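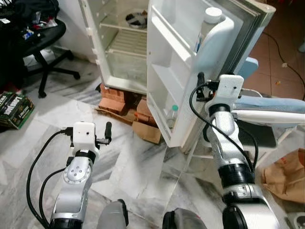 Lesezeit: 4 Minuten

Zwischenbericht an die Hendriks-Stiftung
Projekt »Suppe im Winter, Suppe im Mai«: Rezeptheft und Kochabende in Ellach und Wullholm

Der Antrag versprach, dass Menschen, die kaum noch selbst kochen, über einfache Gemüsesuppen wieder damit anfangen. Ob das geschieht, können wir zur Halbzeit nicht sagen. Sagen können wir, was bisher gekocht, gedruckt und ausgegeben wurde, und an welchen Stellen wir dem eigenen Antrag inzwischen weniger trauen als beim Schreiben.

Stand der Rezepte

Geplant waren 40 Rezepte. In die engere Fassung haben es 20 geschafft. Der Rest ist nicht schlecht, aber vieles war dieselbe Suppe mit anderem Gemüse: Zwiebel anschwitzen, Wurzelwerk dazu, Brühe, pürieren, Klecks saure Sahne. Wer eine davon kann, kann alle, und ein Heft, das sie als eigene Gerichte zählt, macht sich dicker, als es ist. Wir bitten deshalb darum, die Zielzahl im Fördervertrag zu ändern. Statt der fehlenden Rezepte soll es eine Doppelseite mit dem Grundrezept und einer Tabelle der Garzeiten geben.

Gut gelungen sind aus unserer Sicht die Graupensuppe mit Pastinake, die saure Linsensuppe und die Kartoffelsuppe mit Majoran. Bei der Steckrübe sind wir uneins. Sie ist billig und hält lange, und am Kochabend in Ellach blieb der halbe Topf stehen. Im Antrag steht, die Steckrübe sei »zu Unrecht vergessen«. Diesen Satz würden wir heute nicht mehr schreiben.

Zur Brühe: Wir wollten durchgehend selbst gekochte Gemüsebrühe verwenden. In der Praxis greifen die Leute zu Hause zum Pulver, auch die, die am Abend zuvor den Ansatz aus Schalen und Strünken gelobt haben. Das Heft nennt jetzt beides. Die Salzmengen mussten dafür neu abgeschmeckt werden, denn mit Pulver war die Linsensuppe kaum zu essen.
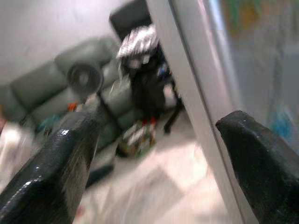

Eine Rückmeldung aus Wullholm zur Graupensuppe, wörtlich vom Zettel übernommen: Geschmeckt hat sie, aber wer kocht denn nach der Arbeit fünfzig Minuten Graupen? Schreibt doch gleich dazu, dass man das am Sonntag macht und bis Dienstag davon isst. Und bitte nicht wieder »eine gute Handvoll«. Meine Hand ist klein.

Beides ist berechtigt. Die Handvoll ist überall durch Gramm ersetzt, und bei den lang kochenden Suppen steht nun, wie man sie vorkocht und streckt. Graupen ziehen nach, am zweiten Tag braucht der Topf einen guten Schuss Wasser. In der ersten Fassung fehlte dieser Hinweis, was uns bei einem Gericht, das wir selbst mehrfach aufgewärmt haben, hätte auffallen müssen.

Rücklauf

Zurückgekommen sind 83 Fragebögen. Das klingt ordentlich, wir raten trotzdem zur Vorsicht. Ausgefüllt wurden sie am Ende der Kochabende, mit dem Löffel noch in der Hand und in bester Stimmung. Auf die Frage »Werden Sie das Rezept zu Hause kochen?« kreuzt da fast jeder Ja an. Was in der Woche danach auf dem Herd stand, wissen wir nicht. Ein zweiter Bogen, der nach Hause mitgegeben wird, ist vorbereitet. Wir rechnen mit wenig Rücklauf und halten ihn dennoch für die ehrlichere Quelle.

Außerdem fällt auf, wer kommt. Nach unserem Eindruck sind es überwiegend Leute, die schon gern kochen und sich über neue Anregungen freuen. Für sie ist das Projekt ein netter Abend. Die im Antrag beschriebene Zielgruppe erreichen wir über Aushänge offenbar schlecht. 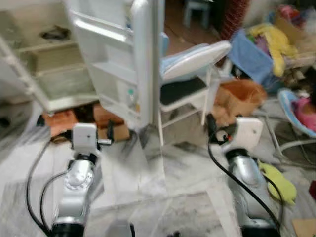
In Wullholm haben wir deshalb die Anfangszeit von 18 auf 19:30 Uhr verlegt und die Anmeldung gestrichen. Seither kommen mehr Leute direkt von der Arbeit, aber sie kommen hungrig, und eine Suppe, die erst gegen neun fertig ist, hilft ihnen wenig. Derzeit steht zu Beginn ein Topf vom Vortag bereit, dazu Brot. Das kostet mehr Zutaten als veranschlagt und ist im nächsten Mittelabruf gesondert ausgewiesen.

Geräte und Material

Der Stabmixer Kateck, für beide Orte je einmal angeschafft, tut bei Kürbis und Kartoffel, was er soll. Bei Roter Bete und Sellerie bleibt es stückig, wenn das Gemüse nicht wirklich weich ist. Eine Nachbestellung beantragen wir nicht. Man kann dieselben Suppen durch ein Sieb streichen, und ein Rezept, das nur mit einem bestimmten Gerät gelingt, gehört nicht in dieses Heft.
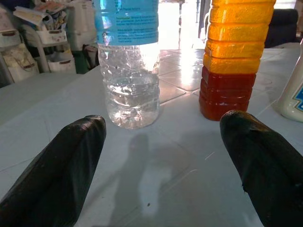 Weiße Tischplatte, eine klare und eine orange-rote Flasche

Nächste Schritte

Bis Mai werden die Rezepte noch einmal von Leuten gekocht, die bei keinem Kochabend waren und nur den Text vor sich haben. Erst danach geht das Heft in den Druck. Sollte sich zeigen, dass die zweiten Fragebögen ausbleiben, schlagen wir vor, die Abende in Ellach auslaufen zu lassen und das übrige Geld in eine größere Auflage zu stecken. Eine Entscheidung der Stiftung über die geänderte Zielzahl brauchen wir vor der Druckfreigabe.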